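The Lodger's Piano

I bought the piano in October, which was stupid, because my apartment in Bernham is on the fourth floor and the elevator there is the size of a phone booth. The ad said "free to a good home, must collect, 636 Hillska Road." I figured I was a good home. I had a rug and everything.

The woman who let me in was tiny and wore two cardigans. She walked me straight past the piano and into the kitchen and made me eat soup first. Then she told me the piano had belonged to her lodger, who had played the same tune on it every night for almost 100 nights and then moved out without a word – left his shoes, left his razor, left the piano.

"What tune?" I asked.

She hummed it. It had five notes and it sort of climbed up and then changed its mind. I laughed, and then I stopped laughing, as my grandmother used to hum that over the dishes when I was little, and I had never heard it anywhere else in my life.
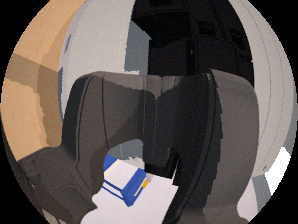
My sister says every old lady in the world hums that tune and I should have taken the soup recipe and left the piano. She may be right. She usually is, and she's never once helped me move furniture.

Anyway, I took it. Getting it up those stairs cost me a bottle of whiskey, a chunk of the banister and the friendship of the guy in 3B. I pushed it up against the bedroom wall, sat down, and played the five notes with one finger.

The wall knocked back. Five knocks, same rhythm, climbing up and changing its mind (I know a knock can't climb, but you weren't there!).

So I did what any grown woman would do. I put on my coat and slept in the laundromat.

In the morning I lifted the lid and had a good look inside. There was a pencil, a lot of fluff, and a bus ticket from Bernham to Lukumay, one way, never punched. On the back somebody had written a number, 3217, and under it, in neat little letters, "ask her for the end of it."

The end of the tune, I guessed. My grandmother had been dead six years, so that left one person to ask.

I took the bus back out to Hillska Road. The two cardigans opened the door before I knocked, and the soup was already on.

"You found the ticket," she said. "Took him a lot longer."

Then she sat me down and hummed the rest of it.
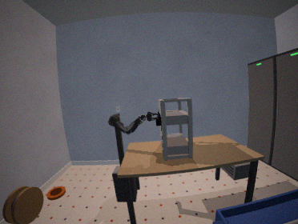
The Lodger's Piano, part one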